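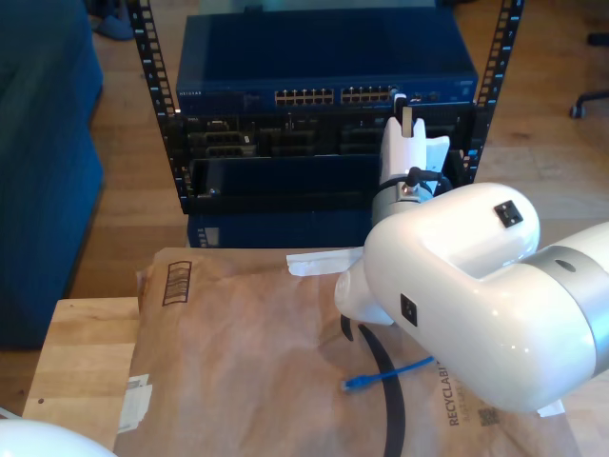 Tips for teaching a robot arm to plug in a network cable

We've been at this for most of June and I'm still excited every time a plug goes in! Plugging in a patch cable takes a person two seconds. Showing an arm how to do it, by hand guiding or from a remote controller, takes patience and a few habits that I wish I had picked up on day one. These are my notes from the Silside cable job, cleaned up a little for anyone trying the same thing at home or in a small shop.

Setting up

Use a short cable. Long ones drag, curl and hook themselves over the edge of the table, and you spend the whole session fighting the slack.

Put something plain and flat under the cable. A flattened paper mailer works great on a wood tabletop (it's cheap, it saves the finish, and the color makes a blue cable easy to pick out on the monitor).

Start the cable in a different spot each time. Turn it, flip it, swap the ends. My first 40 demos all began with the plug pointing the same way, and the arm was hopeless the minute I rotated it. I threw those out and started over.

Tape down anything that isn't supposed to move. The rack shouldn't scoot when the arm leans on it.

Getting a good grip

Grab the boot or the body of the plug, never the cable behind it. If you hold the cable, the plug droops and you'll be poking at the port from below all afternoon.

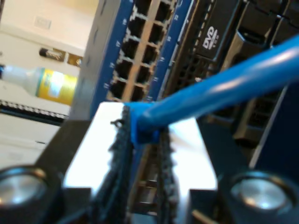
Plug end held between the finger pads, with open switch ports behind it.

Watch the latch tab. Decide which way it should face before you close the fingers, and if it's wrong, set the plug down and pick it up again. A fix in midair looks clever but it's a rotten thing to teach.

Check your finger pads between sessions. Worn pads let the plug twist as it touches the port, and you may blame your own steering for days like I did.

Steering the arm

Go slower than feels natural for the last inch, then keep one steady speed. Stop-and-go hand motion shows up in the recording, and the arm will happily copy your hesitation.

Line up first, push second. I say it out loud while I'm driving: "square, square, square, push." Silly, but it works!

If you're guiding the arm by hand, hold it above the wrist and keep your fingers away from the gripper. For remote control, rest your elbows on something. I use a folded towel.

Keep some misses. Out of 394 runs in our Memance folder, 181 include a small bump against the port and a calm second try, and those are the ones that made the biggest difference. Label them so you can pull them out later if you change your mind.

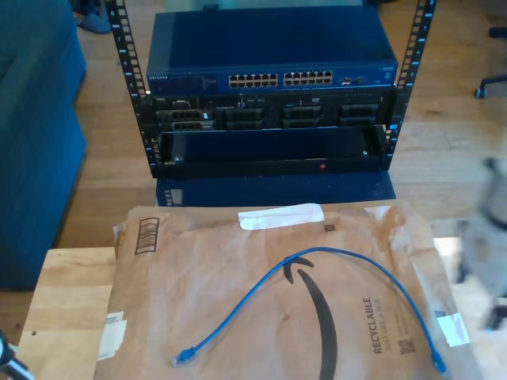 Take the same care putting things back. Unplugging is its own task and deserves its own recordings, with the tab squeezed all the way before you pull. I lumped the two together at first and had to split the files by hand, which ate a whole evening.

Write down the port you were aiming for before you hit record. A sticky note on the keyboard is plenty.

Quit when your hands get tired. My last runs of a long night are always sloppy, so I stop at 300 even if it's going well, and usually a good bit sooner.

Next up is fiber, with the dust caps and all. I can't wait.

Posted 02/07/2020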